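How to Budget for a Hand-Held Gripper Before the Sales Call
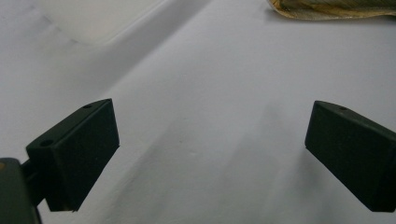
Gripper open over a pale surface, seen from the tool's own camera.

Most of the budgets I get asked to look at have one line on them. It says "gripper" and it has a price next to it. That line is usually correct and it is usually the least useful thing on the page.

What follows is the method I use for small teams buying hand-held gripper tools to record demonstrations. It takes an afternoon. It will probably make your number bigger. If a vendor tells you it makes the number smaller, ask them to put that in the quote.

Step 1. Write down the task before you open a catalog

One sentence, with an object in it. "Pick up folded packaging from a table and put it in a bin" is fine. "General manipulation" is a way of letting the vendor choose for you.

Then list the worst objects you expect to handle: thin, shiny, crumpled, soft. Those decide which fingers you need. A demo video with a foam block tells you nothing about a candy wrapper.

Step 2. Split the quote into parts

Ask for separate prices on:

Gripper body
Fingers, per pair
Mounting brackets and screws
Camera and lens
Cable, battery or both
Software, including what happens to the price in year two
Shipping both ways, in case it goes back

The Prinum kit we priced in August came to 2890 as a bundle. Broken out, a spare pair of fingers was 245 and the bracket was 98. I don't think either price is outrageous. I do think it's odd that we had to ask three times to see them.

Step 3. Treat fingers as a consumable

Vendors hate this one. Fingers get dropped, scraped and swapped, and the surface that touches things is the surface that wears. Budget for two spare pairs per tool in the first year. At the prices above that's 490 per tool before anyone has recorded anything.

Check how they attach. Bolted-on blocks with ordinary screw holes suit me fine if the screws are a size I can buy down the street. Ask for the hole spacing in writing. If they won't give it to you, you will be buying their fingers for as long as you own the tool.

"We can print our own" is sometimes true. Lowri Owen ran that plan at Sidari and it worked, but she also kept a log of hours spent on test prints and refitting, and once she charged those hours to the project the savings were gone until the second batch. Put a labor line in.

Step 4. Pay for a look through the camera

Never approve a camera from its spec sheet. Ask for raw footage from the exact mount you're buying, shot over the kind of surface you'll use. Things to check:

Are both fingertips in view with the gripper open and closed?
How much of the view does the body of the tool take up?
Can you still make out creases and edges on a white or light gray background?
What happens to small items near the top of the picture?

Dark fingers over a light surface are easy to tell apart, so every sales clip looks like that. Ask for dark on dark as well. Fogh sent us theirs within a day, which I'll give them credit for, and it was bad, which is why we didn't buy it.

Step 5. Budget the table

People forget the table. You need a work surface, covers for it, lights that don't flicker, bins and a supply of objects to pick up. If the covering is fabric or paper, it will wrinkle, so decide now whether you care. If you do, add something stiff and the time to change it.

Step 6. Rent or borrow first, if you can

A pilot of 20 sessions will show you more than any comparison chart. Use your own operators. Kári Hviid, who plans purchases for Prorercombe, asks for the pilot fee to be credited against the purchase and takes a refusal as a reason to keep looking. I used to think that was harsh. Two refusals later I do it too.

During the pilot, write down:

Minutes lost to setup, per session
Recordings thrown out, and the reason
Any part that loosened or had to be replaced
Complaints about weight or grip from the people holding it

Step 7. Fill in the sheet

Purchase price, spares, labor, table, pilot, software renewal. Add a reserve line and label it as a reserve, so it doesn't get quietly spent on a nicer camera.

If the total is over what you have, cut the number of tools before you cut the spares. One working tool with fingers in the drawer is worth more to me than two tools waiting on a shipment.

Prices last checked 07/11/2024. Get your own quotes, and get them itemized.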